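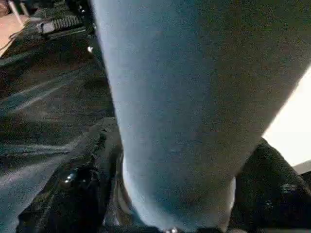 **Talk notes: Soft stuff first (folding and sorting the fabric pile)**
July 1, 2019, Gumthorpe community room. 17 minutes plus questions.

**Opening (2 min)**

Hi everyone, I'm Raed Nassar, and I get to talk about my favorite part of tidying a house, the soft stuff! Blankets, cushions, old jeans, the lot. Most people start with papers or the kitchen. I start with fabric, every time, and I want to talk you into trying it.

Ask for hands: who has a chair at home that nobody can sit in? (Wait for it. There are always plenty.)

**Why fabric first**

- It takes up the most room, so you see the floor again fast.
- Very little of it is hard to decide on. A towel is a towel.
- It's quiet work. You can do it with a kid asleep next door — I have, many times.

Tell the Stillia story here. Small apartment, one long hallway, 729 items on the list when we finished, and well over half of them were cloth. I still have the list, four pages of it, and I'll pass it around. Don't read it out loud, just let people laugh at the pillowcases.

**Sort by feel**

This is the bit I love. Close your eyes and pick something up. Brushed cotton, denim, wool, fleece, that scratchy stuff on the back of cheap cushions. Your hands know what you like before your head starts arguing about what it cost.

Pass around the bag of swatches. Start at the left side of the room this time, because in December the back row never got them.

Three piles only:

1. Feels good, gets used
2. Feels good, never gets used
3. Everything else

Pile two is where the fun is. Ask why it never gets used. Too good for every day? Use it! Wrong size for the bed? Pass it on to somebody with the right bed.

**Folding demo**

Use the big gray blanket from the Mittal bag, not the knitted one (it stretches and I end up wrestling it). Go slowly.

- Long edges together, smooth out toward the corners.
- Fold in half again, then in thirds from the short end.
- Stand it up on the table. If it flops, the last fold was too loose.

Get two people up to try. Let them talk while they do it, the room always warms up at this point.

Pants: legs together, seat tucked in, fold up from the hem. Somebody will ask about hanging them. Hanging is great if you have the rail space, and I don't.

**Storage**

Keep this short. Shelf at chest height for everyday things, under the bed for winter. Mention the Cinach boxes because people ask what I have at home, then move on. I like a paper label on the short side, written in thick marker.

**If there's time**

Dark throws and light lint. Bring the roller, do one pass on my sleeve.

**Questions**

Stop at minute 16 so there's room to hand out the fold sheets. Swatches back in the bag before anybody leaves!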